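Play Grocery Corner Opens Its Doors Again in Betesgate

April 2021

Families in Betesgate have their pretend grocery store back, and if the happy noise coming through the windows was any guide, it was missed a great deal while it was away.

The Pringle Room, the toy library and playroom on the upper end of the main street, reopened its play grocery corner this month after a long winter of sorting, scrubbing and mending. The corner had been packed away since January, when the shelves were taken down so the wall behind them could be repainted. What was supposed to be a quick job grew into a bigger one, as these things do, and by the time the paint was dry the staff had decided to go through every last bin of toy food as well.

"We thought we would just wipe everything down and put it back," said Beathag Dalgleish, who has run the playroom for 12 years. "Then we opened the first bin and found half a pizza, a shoe and somebody's library card, and we knew we were in for the long haul."

The sorting took the better part of six weeks. In the end 196 pieces of toy food and dishware went back into use, and anything cracked or badly chewed was retired. Quite a few of the pieces came from neighbors who heard about the project and went digging through their own closets and attics. One family sent over a whole box of play dishes that three children had grown up with, along with a very kind note asking that the teapot be given a good home. (It has been. It lives on the top shelf and is brought down for special occasions.)

The new setup has a low counter, a row of shelves that even the smallest shoppers can reach, and a table where children can sit down and serve a meal once the shopping is done. There is a cash register too, though Dalgleish said the children seem far more interested in cooking than in paying – a feeling many of the grown-ups in the room said they understood.

Ewan Ogilvie brought his twin daughters, who are almost 6, on the first morning. They stayed until closing and had to be coaxed into their coats with the promise of real lunch.

"They served me breakfast four times," he said. "I had soup, then cake, then more soup, and then I was told the restaurant was closed and I had to wash up. I haven't been so well looked after in ages."

The grocery corner is open every morning from nine until noon, with room for 18 children at a time, and there is no charge to come in and play. Families who want to borrow a set to take home can do so for two weeks, and Dalgleish is glad to help put one together if you tell her what your child likes. The sets mix foods and dishes quite freely, so a little cook might have a bottle of ketchup to stand on a plate, a couple of strawberries, a banana with its peel already coming open, and a green basket for carrying the shopping to the table. Returned sets can be left at the front desk any time the playroom is open.

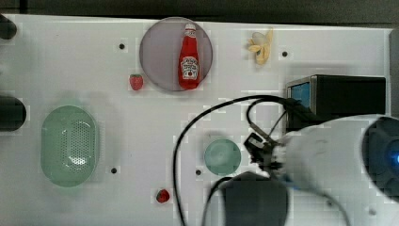
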